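Pump-Up Saturday in Room 302

If you have ever opened the play cupboard in July and found every ball in it sagging like an old pear, you'll know why we love Pump-Up Saturday so much! It's the morning when all the bouncy, floaty, squashy stuff gets its air back before summer club starts, and it has become one of my favorite dates at Raldale (yes, I'm the kind of person who gets excited about valves).

We start at 11, after the story group has cleared out of 302, and we work our way through the crates one thing at a time. Balls first, pool things after, then whatever has been hiding at the bottom. Reiko Miyazaki keeps the list, and she is wonderfully strict about it. Nothing goes back on the shelf until it has passed the thumb test: push down hard, count to two, and see if it pushes back.

I've put up a few pictures from the tables. Click through for the bigger versions, the cartoon prints are worth it!

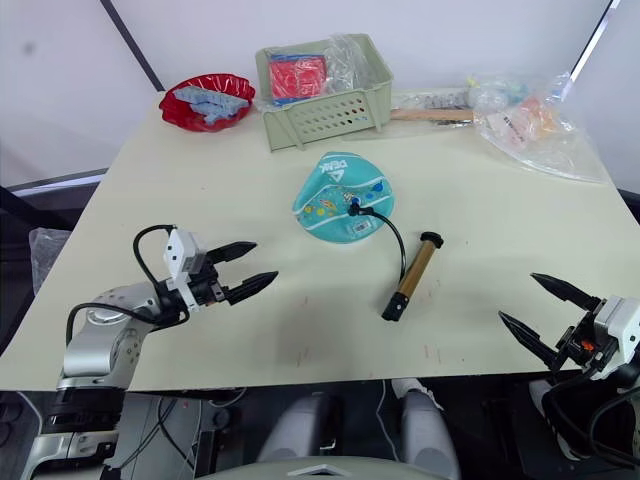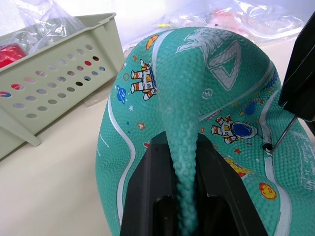
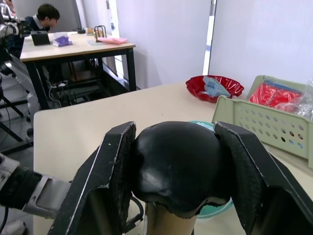 From the top: the teal swim ring lying flat with the hose on its valve, the space basketball with its striding astronaut, and a tabletop with the red wavy-edged bowl and the pale green basket.

I have a real soft spot for that basketball. Look at the middle picture and find the second astronaut, the one lying back with the big dark blue helmet, and then the round yellow planet with the red spots. The kids who come on weekday afternoons have named that planet Celtumero and there is a whole story about who lives there, with a king and a soup shortage. I can't follow all of it but I'm always happy to hear more.

The swim ring has its fans too. All those little colorful figures! It goes in the crate for the paddling pool days, along with the beach balls and the arm bands, and it's usually the first thing anybody grabs.

A few things we've learned, for anyone doing the same at home or at their own club:

Wet the needle before it goes into a ball. A drop of water is plenty.

Go slowly on balls, and stop to bounce them now and then. A basketball should come back up to your waist when you drop it from your shoulder.

Pinch the base of the valve on pool toys while you pump, and push the plug all the way in when you finish.

Leave rings a little soft if they're going out in the sun. Warm air swells, and the seams will thank you.

Keep your spare needles in a jar with a lid. We lost two last summer and found them in the piano.

The Hosoda crate is next, with the jump balls and the long green crocodile, and I can't wait to see that crocodile with his tail up again. If you have a foot pump you could lend us, leave a note for Reiko at the Raldale front desk.

More galleries: Chalk Day, Kite Repairs, The Great Puzzle Count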